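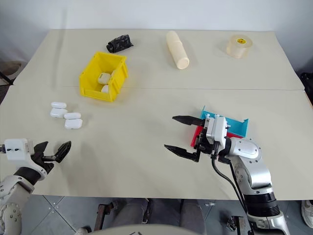
**Ernolbridge walking challenge opens for September sign-up**

The autumn step challenge in Ernolbridge will start again in September, and registration is already open on the website of the Wurkstead leisure center. Last year 886 people finished it, and the organizers hope to pass this number now that the rules are simpler.

The challenge runs for 12 weeks. Each person who joins sets a weekly goal together with a coach, and the goal is based on how much the person walks at the moment of joining. Somebody who walks very little can have a small goal and still receive the same points as a regular runner. In the past the goal was equal for everybody, and many people wrote to the center to complain that it was too hard in the first weeks and too easy later.

"We had people who stopped in week two and felt bad about it," said Úna Duggan, who coordinates the challenge. "I did not like this. A person who goes from the sofa to the end of the street every day has made a big change, and the old table of results did not show it."

The entry fee is $21 and it is paid one time. From this money, $5 goes to the prize fund and the rest pays for the coaches and the use of the hall. Those who reach their weekly goal in at least nine of the weeks will share the prize fund in equal parts. There will also be a small weekly draw, with vouchers from the sports shop Ó Conaill on Mill Street. The shop will give a discount on walking shoes to all who show their registration number, but only until the end of the first month.

Steps are counted with the Rosik app, which is free and works with most phones and wristbands. It is possible to take part without a phone. In this case the center lends a simple step counter for a deposit, and the numbers are written on a paper card and brought to the front desk once a week. The desk is open until 8 p.m. on workdays.

One rule is new and may surprise those who joined before. There is no weigh-in anymore, not at the start and not at the end. Participants who want to follow their weight can do it privately with a coach, but the result does not give points and is not shown to other people. Ms. Duggan said that she received more letters about the weigh-in than about everything else together, and most of them asked for the same thing.

Teams are allowed, with a maximum of 12 members. A team result is the average of its members, so a bigger team has no advantage. Workplaces and schools can register a team with one form, and young people under 16 need the signature of a parent. It is not permitted to change teams after the second week.

The first group walk will be on Saturday at 10 a.m. and begins at the side door of the leisure center, next to the bicycle racks. The route follows the river path to the old lock and comes back the same way. It is flat and suitable for strollers - the part after the lock has steps, and for this reason the group turns around there. Dogs are welcome on a leash.

Registration closes at the end of the first week of the challenge. People with a heart condition or a recent operation are asked to speak with their doctor before they sign up. Questions can be asked at the front desk or sent by the contact form on the center's website.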